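工坊记录本 二月 染色与试织

六点四十

水已经放了一夜，早上先测硬度，试纸落在中间那格，比上个月高一格。茜草喜欢硬一点的水，所以这次没有像上回那样加碳酸钙粉，怕加过头发砖色。如果以后谁拿这一页去复制，先看自己那天的水，别照抄。

今天要染的是Utari那批毯子的红纬纱。纱是Jimum的两股羊毛，未染色，出厂时带一点纺纱油，昨天下午已经洗过两道。干重称了两次，都是1,058克。分成十一绞，每绞用棉线八字扎四处，扎得比平常松，上次有一绞扎紧了，染出来四个白环，后来只能拿去做样品的锁边。

染料是Quansah的茜草根粉，新开的一袋。旧的那袋还剩一点底子，颜色偏褐，没有混进去，贴了纸条放在架子最下层，留着打棕色用。

配方先写清楚：
明矾，干纱重的百分之十五，158.7克
塔塔粉，百分之六，63.5克
茜草根粉，百分之五十，529克

上次做小样时茜草用到百分之八十，红得更沉，可是摩擦牢度差，白布擦一下就有粉印。百分之五十和百分之八十晾干后放在一起，差别没有想象中大，湿的时候差得多。所以这次定百分之五十。

七点二十

媒染。明矾和塔塔粉分别用热水化开，倒进3号缸，再加冷水到刻线。3号缸的搪瓷去年补过一块，靠把手那边，目前没看见锈水。下纱的时候水温39度，纱提前在温水里浸透，挤到不滴水。

升温要慢。记录如下：
七点二十，39度
七点四十，48度
八点整，59度
八点二十，70度
八点四十，80度，之后保温

保温一小时，每十分钟翻一次，用两根竹竿挑着绞头往上提，再换方向放下去，不搅。搅了会毡。第二绞和第三绞的绞头缠过一次，拆开花了几分钟，没有扯断。

九点四十关火，让纱在缸里自己凉。原本想直接捞出来趁热换缸，后来还是没有这么做。媒染完让它慢慢凉，吃矾更匀，这是以前几次对比下来比较确定的一件事。代价就是整个上午都被它占住。

等的时候把经纱的账重新算了一遍。

九点五十

Utari要的是单人床用的格子毯，成品宽152厘米，长度他们后来改过一次，现在定为210厘米，两头不留流苏，折边。底色深红，格线比底色再深一点，远看几乎是素色，走近才看出格子。来信里的原话是“不要圣诞节那种格子”，意思是不要绿、不要白、不要黄。

这个要求说起来简单，织起来不太容易。格线和底色靠得太近，经纬一交叉就混成一片；拉得太开，又变成普通的红黑格。上个月织了四块小样，情况是：

甲样，底色茜草红，格线茜草加铁。铁水后处理过的那几绞偏紫，和底色不像一家的，放弃。

乙样，底色茜草红，格线用核桃壳套茜草。颜色最好看，但是核桃壳那边的纱手感变硬，缩水也跟底色不一样，洗完格线那里微微鼓起来，用手摸得到一条一条的。

丙样，底色茜草红，格线是茜草染两遍。太接近，白天看还有，晚上灯下就没有了。

丁样，底色茜草红，格线茜草染两遍，第二遍加少量栎木提取物。深而不紫，灯下也还看得见，缩水一致。

定丁样。栎木的量在小样里是百分之四，放大以后要不要减还没有想好，小样的浴比大，大缸里的浴比小，同样的百分比常常偏深。

经密每厘米六根，上机宽170厘米，一共1020根，边上各加四根双根做布边，1028根。170到152，缩率略多于百分之十，小样洗后的数据正好落在这里。但小样只有二十多厘米宽，边所占的比例大，拿来推大幅的缩率不一定准。这一点要记住，第一条毯子下机以后要先洗一条再织第二条，不能一口气织完。

格子的循环，暂定底色48根，格线6根，再底色6根，格线6根，一共66根。1020除以66不是整数，余30根，左右各摊15根底色，图案居中。纬向同样比例，纬密先按每厘米五纬半。

十点四十 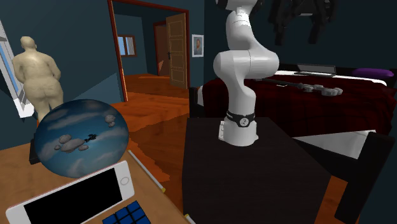
床品的搭配也要考虑进去。Utari那边的床单是白色平纹棉，毯子搭在上面，床沿会露出一截白。也就是说毯子最先被摩擦、最先蹭到白布的地方是长边的折边。折边是双层，厚，里面那层漂洗不容易彻底，浮色最容易藏在那里。小样洗完以后，折边里面挤出来的水确实比别处红。

办法有两个。一个是先洗后折，毯身洗到水清，晾干，熨过，再折边缝合。另一个是折边部分不用红纬，换一段未染的纱，折进去正好藏住。第二个办法省染料，但是从侧面看会有一线白，做得不齐就难看，而且白色那截迟早会被旁边的红沾成粉色。

选第一个。缝完以后再做一次湿擦，就擦折边的棱。

十一点十五

缸里降到44度。捞纱，挤，不漂洗，用湿毛巾盖着放在塑料盆里。媒染液没有倒，下次可以补一半的矾再用，盖好盖子贴了标签。

茜草粉昨晚已经用温水泡上，装在细棉布袋里，分两袋，免得中间结块。袋口的绳子留长，方便挪动。以前直接把粉撒到缸里，颜色出得快，可是根渣会夹在纱里，晾干以后抖出一地红粉，拿到机上还在掉，综丝上都是。用布袋以后干净得多，只是要不停地捏袋子，戴厚手套，不然烫。

十一点三十五，下缸，水温41度。

茜草的升温比媒染还要慢，过了七十五度，褐色的成分就开始出来，红就不干净。定的上限是68度，守住。

十一点三十五，41度
十二点，47度
十二点半，56度
一点，64度
一点二十，68度，关小火

温度计有两支，一支夹在缸边，一支插在纱中间。两支差过四度，缸边高。以插在纱中间的那支为准，但是也不能让缸边那支过72度。以前只看一支，这可能就是去年秋天那批偏褐的原因，当时怪的是染料。

一点四十

保温期间吃饭，顺便看Zivitness送回来的洗涤结果。送去的是丁样的两片，一片按羊毛程序洗五次，一片洗十次，另附一片没洗的做对照。

他们给的表格摘抄如下：
五次，变色四级，沾棉三至四级，沾毛四级
十次，变色三至四级，沾棉三至四级，沾毛四级
干擦四级，湿擦三级

湿擦三级是意料之中。沾棉是关键的一项，床单就是棉的，三至四级可以接受，但没有余量。十次以后没有再往下掉，这个比较让人放心，说明掉的主要是开头几次的浮色。如果出货前在工坊里多洗两道，客人拿到手的时候应该已经过了最掉色的阶段。

他们用的是自己的洗涤剂，pH比我们用的高一点。茜草遇碱会往紫红走，十次那片拿在手里看，的确比五次那片冷一点，不多。洗涤说明上要写中性洗剂。还要写不要和漂白剂一起用，虽然这个大家应该知道。

另外他们在备注里问，格线的部分是不是没有染匀。那是故意的，格线两边各有一根底色和格线交替的过渡。下次送样要附一张图。

收费比上次贵，发票夹在本子后面的口袋里。

两点五十

纱的颜色已经上来了，提一绞起来，湿的时候是很浓的橘红。不要慌，茜草在缸里总是偏橘，冷了以后再漂，会往红里收。去年有一批就是因为嫌它橘，临时加了一把碳酸钠，结果收成了玫红，全部改做别的用途。这一页写给以后的自己：缸里不加东西。

捏了一次布袋，还有色出来，但是水已经偏黄，再捏意思不大，把两个袋子拿出来，晾在桶边上。残渣晒干还能染一次浅珊瑚色，够做一两条围巾。

三点十分关火，纱留在缸里过夜。盖上盖子，上面再压一条旧毛毡保温。

三点半

下午剩下的时间整经。

经纱也是Jimum的两股毛，底色那部分是上一批染好的，存放在柜子里，批号和今天的不同。这件事有点冒险。经纬两个染次，颜色不可能完全一样，不过平纹和斜纹里经纬本来就交织在一起，差一点反而有层次；最怕的是经纱里面混两个染次，那就会出竖条，洗也洗不掉。所以经纱一律用旧批，今天染的一根也不进经。旧批的余量算过，够，还能剩两小绞做修补。

整经架的桩子上次换过两根，新桩的漆还有点涩，纱过去的时候发出吱的一声，用细砂纸磨了一遍，上了一点蜡。磨完以后好多了。

每66根一束，用蓝线做交叉的标记，束与束之间再系一道。做到第五束的时候发现格线少了两根，数了两遍，确实是少，退回去重来。原因是中途去接了一次电话。以后整经的时候电话放到外间去。

交叉处用两根平条穿好绑牢，绑了四个角。辫子编到离交叉一米左右的地方就停，不要编到头，上次编到头，解的时候交叉被拖散了一段。

五点二十整到第九束，停。手指上都是羊毛的油，纱筒看起来也暗了，天光不够，两种红已经不太分得清。深浅两种红在灯下容易拿错，这种活只在白天做。

次日 七点

开缸。纱完全凉了，17度。提出来看，红收得很好，没有白环，扎线的地方颜色略浅，但是散开以后看不出来。第七绞的外层有一小段偏浅，巴掌长，推测是贴着缸壁没有动到。这一绞单独放，用在毯子两头的折边里。

先不漂，挤干，挂起来晾到半干，再漂。半干以后再漂，掉的浮色比直接漂少，试过几次都是这样，道理说不太清。

漂洗记录：
第一道，温水，无洗剂，水橘红
第二道，温水加中性洗剂，水橘红，较浅
第三道，温水，水淡橘
第四道，温水，水近无色
第五道，加少量麦麸煮水后滤出的清液，静置二十分钟，水微黄
第六道，清水，无色

麦麸那一道是从旧资料上看来的，说能让茜草的红更亮。小样做过有麸和无麸的对照，放在窗边看，有麸的那片确实亮一点，差别很小，也可能只是多洗了一道的缘故。没有坏处，先保留。要弄清楚的话，应当做一个多洗一道清水的对照，这个记在待办里。

所有换水都要同温。手伸进去觉得一样还不够，用温度计看，差不超过三度。羊毛最怕忽冷忽热，毡了就没有救。

九点

晾。绞头朝上挂在竹竿上，下面不坠重物。这个纱捻度本来就平衡，坠了以后弹性会死，织出来的毯子薄而板。每小时转一下位置，免得竿子压着的地方留印。窗子开北面的，南面的帘子拉下来，不让太阳直接照。

格线用的第二遍染还要单独做。从今天的纱里分出两绞，晾干之后重新浸透，栎木先按百分之三走，比小样减一个点。理由前面写过，大缸的浴比小。如果还是偏深，就再减；如果偏浅，第三遍很容易补。往深里补总比往浅里退容易。

十点半

继续整经，第十束到第十五束，加上两边的底色和布边。完成。总数复核一遍，1028根，对。

上机之前把筘拿出来看。每厘米三齿的筘，每齿两根，正好六根。筘的左边有一段齿轻微变形，用塞尺试过，偏差不大，但是在素色的布面上会显出一条稀路。这批的底色几乎是素的，躲不过去。把变形的那一段让到最外面，经纱往右偏着穿，布的中心和机子的中心错开四厘米。卷布的时候要注意两边张力，右边可能会紧。

筘早就该换了，这回交货以后去换。

下午一点

上轴。两个人做，一个人摇，一个人拉着辫子。每转一圈垫一层牛皮纸，纸比经面宽出两指，两边不要卷。有一次垫纸窄了，最边上的几根滑下去，后面一直松，布边像荷叶。

张力用手感，没有别的办法。拉辫子的人不要中途换手，要歇就先停摇。中间停过三次，第二次停的时候有一根断了，在格线的位置，接在轴后，用织工结，等织到那里再换成重叠接。断的位置系了一小段黄线。

三点半上完，开始穿综。二上二下斜纹，四片综，顺穿。先点了每片综上的综丝，第三片不够，从第四片挪不过来，两片要用的一样多，只好加线综，用棉线现打。打线综的时候用钉了四根钉子的木板，高度要和钢综对齐，差一点都会让那根经纱开口不清。

穿到晚饭前只穿了三分之一。腰不行，凳子太高，明天换矮的那张。

几件零碎的事

明矾快用完了，剩下的够一缸，下单时要确认是钾明矾，上次送来的是铵明矾，能用，但是加热的时候味道大，配方也要换算。

Quansah的茜草粉袋口封条不好撕，撕开以后很难再封严，已经全部转进玻璃罐，罐上写了开袋的月份。受潮以后会结块，结块的部分染出来不匀。

给Utari的信要说清楚三点，毯子是植物染，每一批略有差别；第一次使用前我们已经洗过；折边会是最先变旧的地方。颜色卡也一起寄，剪一段今天的纱和一段旧批的经纱并排绕在卡纸上，让他们看见两个染次放在一起的样子，免得收到以后再讨论。

交叉条记得绑紧，晚上走之前再检查一次。机子上盖布，天窗下面那块地方早上的太阳正好照在经面上，去年有一条毯子就在机上晒出过一道浅印。

待办
漂洗对照，有麸，无麸加一道清水，无麸
格线纱第二遍染，栎木百分之三
穿综剩余部分，穿筘
试织二十厘米，下机前量经向和纬向
给Zivitness回信，附格子图，问能不能改用中性洗剂再洗一组
换筘，问价
补线综，多打二十根备用
第七绞贴标签，别和其他的混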